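Search this board Go Advanced search

Recording demonstrations on the marble-patterned top: keep or discard?

Posted by Fouzia Chaudhry, January 9, 2019

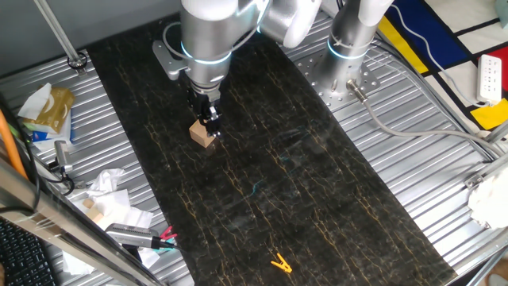 Members of the Dunero group are asked for their views before the next round of recording begins. We have 60 demonstrations of the block task and intend to reach 2,000 by July. The question is whether the work surface should remain as it is. The small wooden block is pale and stands out well against the black top, but the golden-yellow veins are close in colour to the clothespin, and I am concerned that the model will learn to rely on one particular background. There are also faint cyan smudges in the middle of the surface. My proposal is to set aside the existing set and begin again on a plain grey top.

hudis_lab
I would advise against discarding anything. A plain top gives tidy results on the bench and poor results elsewhere. At Fodmont we recorded every episode on one clean sheet, and the policy failed as soon as the sheet was changed. The veins should be regarded as useful variety.

r.achterberg
I must disagree with the previous reply. One marbled top offers no variety if it appears in every episode. The model sees the same veins in the same places and may well use them as landmarks. If variety is the aim, the top should be turned or exchanged every 43 episodes or so, and the change entered in the log.

hudis_lab
That is a fair correction. I would still keep the first set and add to it.

bench_two
May I ask whether the tissues at the side are part of the task? A second block is lying partly among them. If the operator is expected to retrieve it, the written instruction for the episode should say so. If it is a spare, I would move it out of view – our own model reached for a spare part on several occasions.

Fouzia Chaudhry
It is a spare and will be moved. The clothespin belongs to a separate task, which has its own instruction text. I accept that the two should not be laid out together unless the instruction names the object to be picked up.

r.achterberg
On that point I would go the other way. Leave both objects out in a portion of the episodes and name the target each time. Otherwise the wording carries no information, and the model will learn to ignore it.

bench_two
Agreed, provided that the operators are given the wording before they start. Ours were writing it afterwards from memory, and 5 different names for the same object had to be merged by hand.

Fouzia Chaudhry
Thank you for these replies. The existing episodes will be kept and labelled as a separate batch. The grey top will be brought in alongside the present one, and I shall circulate a draft list of object names for comment. I remain unsure about the smudges. Should the surface be cleaned before each session, or left?

hudis_lab
Left, in my view.

r.achterberg
Cleaned, and the date of cleaning recorded.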